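Frequently asked questions about getting around blocked sites (and staying out of trouble)

I get a lot of mail about this. Most of it asks the same handful of things, so I finally put my answers in one place. I've been writing about internet filtering since I had to get my own blog back online from a rented room in Dratura, and I'm still learning. If something below is out of date, write and tell me!

Who are you, anyway?

My name is Madalena Rebelo. I ran a small news blog covering local elections and the port authority, and one November morning it stopped loading for everybody inside the country. No letter, no phone call, no court order that I ever saw. Readers abroad could still open it just fine, and that's how I worked out it was a block and not my hosting company having a bad day. These days I edit the help pages at Winimik, where we keep copies of blocked news sites so people can go on reading them.

How do I know if a site is blocked or just broken?

Ask a friend in another country to open it. I know that sounds too simple, but it's still the first thing I do. If it loads for them and not for you, try it on your phone's mobile data, then on home internet. Sometimes only one provider has the block switched on, and sometimes they all get it within the hour.

A block can look like a lot of things. You might get a government notice with a crest on it, which at least is clear. More often you get a page that hangs forever, or an error saying the address doesn't exist. Mine just hung. I spent half a day yelling at my router.

What are they really blocking?

It depends on how much money and patience they have. The cheap way is to mess with the address lookup, so your computer asks where the site lives and gets a wrong answer or none. The more expensive way is to watch the traffic itself and cut the connection when a certain site name shows up in it. Some places do both. Then there are the complete shutdowns, usually around a vote or a protest, where the whole network goes dark and none of the advice on this page helps you very much. Sorry.

Are there really lists of banned sites?

Yes, and they leak. Tiago Seixas, who does our data work, has been comparing two versions of the one that providers in my country get. The older version had 2052 addresses on it and the newer one had 2309. You'd expect gambling and pirated movies, and there's plenty of that. But he also found a poetry magazine, a union's membership form and a site about beekeeping that we think used to belong to somebody else (domains change hands, the list doesn't notice).

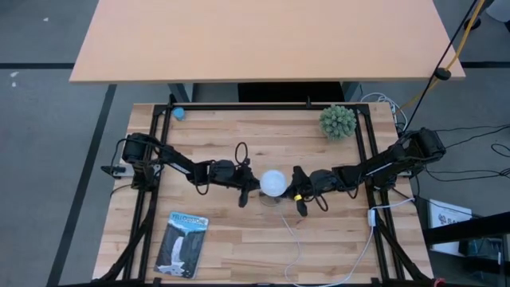

Getting off a list is much harder than getting on one. There's an appeals form, and I filled it in twice. The first time I got an automatic receipt. The second time I didn't even get that. Florêncio Barreto, a lawyer who helped me for free, thinks it's still worth filing, mostly for the paper trail. If your case ever reaches a judge, you want to be able to show that you asked politely first.

Will changing my DNS settings fix it?

It might! It takes a couple of minutes and costs nothing, so try it before anything fancier. It only gets you past the cheap kind of block, though, and it doesn't hide what you're doing from your provider. I changed mine and had my own blog back for a little under a month, and then they moved to the other kind of filtering and I was stuck again.

Should I use a VPN?

Before you do anything, find out what the law says where you are. In some countries a VPN is ordinary office software. In others you need a permit, and in a few you can be fined or worse. I can't tell you which one applies to you and I'd be nervous about anyone who says they can from a web page.

If it's okay where you live, then the big question is who runs the thing. A VPN moves your trust from your provider to another company. Free ones with no names on the site, no address and a suspicious number of five-star reviews make me want to close the tab. I'd pay for a month, see how it behaves, and keep a second one installed as a backup, because you can't download it once its website is blocked too.

Can I get in trouble just for reading?

Where I'm from, people who write, host and share are the ones who get the visits. Readers mostly don't. But "mostly" is doing a lot of work in that sentence, and other places are stricter. If your phone could be searched, think about your history, your downloads folder and above all your chat apps. Laurinda Guerreiro, who teaches our evening workshops, starts every single one with chat groups and doesn't get to browsers until after the coffee break. I used to think she had it backwards. Then I looked through my own old groups and spent a whole evening deleting.

I run a small site. What should I do before I get blocked?

Collect email addresses. I'm serious, do it this week. When my blog went down I had roughly 100 people on a mailing list I'd barely used, and those people passed my posts along until I had a mirror up. Everyone else just lost me.

After that, keep a full backup somewhere you can get to without your host's help, and register your domain with a company outside the country if you can. Write down your passwords for someone you trust. And tell your readers now where they'll find you if the main address dies. It feels dramatic when nothing is wrong. Do it anyway.

What is a mirror, and can you make one for me?

It's a copy of your site at a different address, updated when yours is. We use a tool called Kerus for it, which is a bit clunky but runs on a very cheap server. And yes, we can probably host you if you publish news or public interest material. Consolacion Gatchalian handles requests and she'll want to know who owns the site and how often you post. Comments and logins don't come across, so if your site is mostly a forum we're not a great fit.

Mirrors get blocked too, by the way. Then we make another one. Our partners at Štefanec went through five addresses for one newspaper before things calmed down.

Do you keep logs?

We keep a daily total of page views for each mirror and throw out visitor addresses. We don't run ads or outside trackers. If you write to us, we do have your email, obviously, so use an account you're comfortable with and leave out anything we don't need to know.

My question isn't here!

Send it through the contact page. I read everything myself, usually late, after nine at night, and I'm slow during election season. If it's about an arrest or a raid, put the word URGENT in the subject line and Florêncio will see it too.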